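Equipment Review: Wetska Modular Perforated Bench Panels
Brultolgate Shared Workshop, Equipment Reviews
Last updated: January

The Wetska panels were purchased to replace the particleboard bench on which members had been building small robot arms. The old surface had been drilled so often that fixtures no longer held their position between sessions. This review covers 18 weeks of use at the automation station, and was prepared by Comfort Essien with measurements by Graham Entwistle.

Assembly took two people 6 hours, including leveling. The panels join edge to edge, and the instructions are adequate except for the page on corner brackets, which shows the bracket reversed. The set cost $396 without legs. Members should budget separately for fasteners, as the bag supplied was not sufficient for our layout.

The principal advantage is the regular hole grid. A work board can be bolted down, removed for another project and returned to the same holes, and a sorting routine written the week before will normally run without new reference points. Our maple board, with colored blocks set out in pairs for the pick-and-place exercise, has been the main test piece.
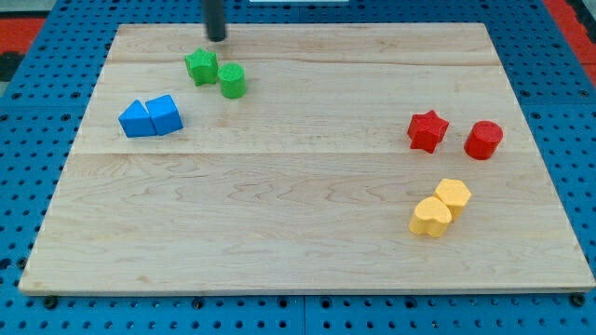 Alignment across the panel seams was less satisfactory. At one joint the grid was out by 2 mm, enough to prevent a fixture from spanning both panels until the joint was loosened and reset. The manual does not mention this adjustment. Small screws also fall through the holes, and a tray underneath is recommended.

The blue finish has worn well, although bolt heads leave marks where they are overtightened. We compared the panels with the Lins slotted bench in the adjoining bay. The Lins bench allows finer positioning but is slower to set up and harder to clean.

The panels are recommended for workshops in which several builders share one arm. Members working alone at home may find a single panel sufficient. Bookings for the station open each Wednesday.

Rating: 4 out of 5

Recent reviews
Praton Bench Power Supply
Lins Slotted Bench
Cable Carriers for Small Arms
Filament Storage Cabinets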